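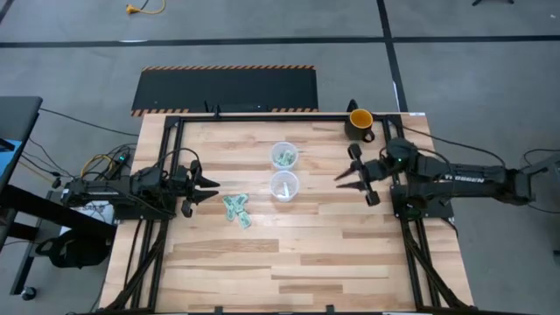
Can the Lanon mixer be set up for a singer's monitors before the rest of the band arrives?

It can be set up with one microphone and one wedge, and the remaining channels can be added later without losing the first mix. Save the mix as a scene before anyone else plugs in.

Section 3: Setting up monitor mixes
Last updated 12th October
71 shares | 3 comments

This section covers monitor mixes for a singer and a small band. It assumes that you have finished Section 2 and that the main speakers are working. If you are using the Lanon with the Gelletti stage box, connect the stage box first and wait for its link light to turn solid green.

3.1 Connecting the wedges

1. Turn the main fader and all monitor masters fully down.
2. Switch off any powered wedges.
3. Run a balanced cable from MON 1 to the singer's wedge. Use MON 2 to MON 4 for the other players.
4. Switch on the mixer, then the wedges.
5. Press MON 1 on the front panel. The faders now control what is sent to that wedge, and the key lights amber.

Note: The faders go back to the main mix when you press MAIN. Check which key is lit before you move anything during a concert.

Caution: Do not connect a MON output to the speaker output of an amplifier. The damage is not covered by the guarantee.

3.2 Building the singer's mix

1. Ask the singer to stand where they will stand for the concert and sing at full voice.
2. Raise the GAIN on the vocal channel until the meter sits in the upper green. Short flashes of yellow are fine. Red is not.
3. With MON 1 lit, raise the vocal fader until the singer can hear it clearly.
4. Add one instrument for pitch, usually keyboard or acoustic guitar.
5. Add kick drum or click for time, at a lower level.
6. Leave everything else out unless the singer asks for it.

If you change the GAIN after this point, every mix that uses the channel changes with it, including the main speakers. Use the fader where you can.

3.3 Dealing with feedback

Most feedback comes from a wedge pointing at the side of a microphone that picks up sound. Move the wedge before you touch the equaliser.

1. Place the wedge behind the microphone, facing the singer.
2. Raise the monitor master slowly until you hear the first ringing, then bring it down a little.
3. Press EQ and select the FIND page. The mixer marks the loudest frequency with a small arrow.
4. Cut that band by 3 dB and listen again.
5. Repeat if a second frequency rings - but if you find yourself cutting more and more bands, go back and move the wedge.

A boomy sound with no clear ringing is often found near 270 Hz. Cut gently there on the vocal channel.

Caution: Take in-ear monitors out while testing for feedback. Sudden loud sound can harm your hearing.

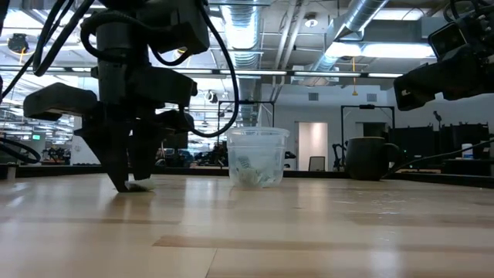 Why does the mix sound different once the audience is in?

People absorb sound, mostly in the higher range, so a full room is less bright than an empty one. Keep the saved scene as it is and make small changes to the main equaliser during the first song.

3.4 Saving and recalling scenes

1. Press SCENE, then turn the wheel to an empty slot.
2. Hold STORE until the slot number stops blinking.
3. Type a short name, such as the name of the venue.
4. To bring a scene back, select it and press RECALL twice.

Phantom power is not recalled with a scene. Condenser microphones and some active boxes, including the Kolev DI, need it switched on again by hand from the input page. Mute the channel first.

If a support act is playing before you, save your scene at the end of your sound check and let them start from an empty slot. Gain is stored with the scene, but cables are not - label both ends of each one if the stage has to be cleared.

Continue to Section 4: Recording a concert to USB

Related pages
Using the Gelletti stage box outdoors
Wireless in-ear monitors: choosing a channel
Stondau microphone stands: spare parts
Updating the mixer before your November dates
What to send a venue before you play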